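Weduvik Community Help
Live music and recordings
Playing along and chords

Chords on the page do not match the live video, is it the key or my ears?

Posted by Illside
Viewed 2599 times

Hello to all. I am learning guitar at home for two years and I have a problem which I cannot solve alone. I found a live video of a song from a small club concert, filmed by a person in the public. Under the video there is a link to a chord page, and the chords there are G, D, Em and C. I can play these without difficulty. But when I play together with the video it sounds wrong from the first bar to the last one. With the album version it sounds right.

I have tuned the guitar three times with two different tuners. I also tried a capo on the first fret and it was wrong in the other direction, so now it was too high. The song is 87 beats per minute on the album and I think the singer takes it a little slower in the club, but I am not certain of this.

My questions are these. Does a singer change the key on stage? And if yes, why does the chord page not say it? The page says clearly "chords for the live version". I would like to play it in March for my sister's birthday, in the same way as in the live video, as she was at that concert.

Thank you for your patience with my English.

lollberg_strings
Member, 22 posts

Yes, singers change the key all the time. Just use your ears and move the capo until it fits.

Le Roux
Helper, Weduvik

Good evening Illside. I think that the answer before mine is correct in the first part, but it will not help you much, as you wrote already that the capo on the first fret was too high. Let me try to explain it more slowly.

It is very common that a band plays a song lower on stage than on the album. After many concerts the voice is tired, and the high notes in the chorus become difficult. Usually the guitars are then tuned down by one half step. The guitarist still uses the same shapes, G, D, Em and C, but what you hear is G flat, D flat, E flat minor and C flat. A capo can only make the guitar higher, so with the normal tuning and the same shapes you will never arrive there.
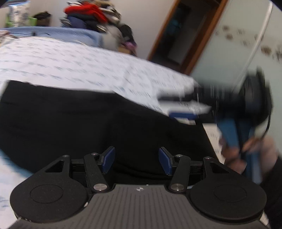 Page last changed: November 9, 2019

What you can do is this. Tune every string down one half step, so from the thick string to the thin one you have E flat, A flat, D flat, G flat, B flat, E flat. Most tuners have a setting for it, or you can choose the chromatic mode and read the names of the notes. Then play your normal shapes with the video. If it is still a little wrong, but the same amount everywhere, the problem can be in the video itself. Some people who upload concert videos change the speed by a small amount, and then the pitch goes up or down together with it. In this case please do not tune to the tuner. Stop the video on a long note where you hear only the guitar or the bass, and tune one string to this note. After that, tune the other strings to the first one.

About the chord page: many of these pages are made automatically, or somebody copies the album chords and writes "live" in the title so that more visitors come. I would not trust the title. I looked at several such pages for songs I know well and often the bridge was missing completely.

For the tempo, set your metronome to 70 for the practice and play the changes cleanly there. Only then go up to the speed of the concert. If you want to know the concert speed, tap along with the drummer in the second verse. In the first verse the singer is often alone with one guitar and takes his time.

One more small thing. When you tune down, the strings become softer and can buzz on the low frets. With light strings I hear it clearly on my own guitar, with medium strings much less. Try it a few days before the birthday, new strings need some time until they hold the tuning.

Illside

Thank you Le Roux, it was the half step! I tuned down and now the verse fits with the video. In the chorus I hear one chord which is not on the page, between the Em and the C. I think it is a D with F sharp in the bass, but I will listen again tomorrow with the headphones.

Le Roux
Helper, Weduvik

After Em it could also be a Bm. Listen only to the bass: if it goes up one whole step from the E, then you are right with F sharp. If it goes to B, take the Bm. Remember to think in the names of your shapes and not in the real notes, otherwise it becomes confusing.

Replies to this topic are open. Sign in to answer.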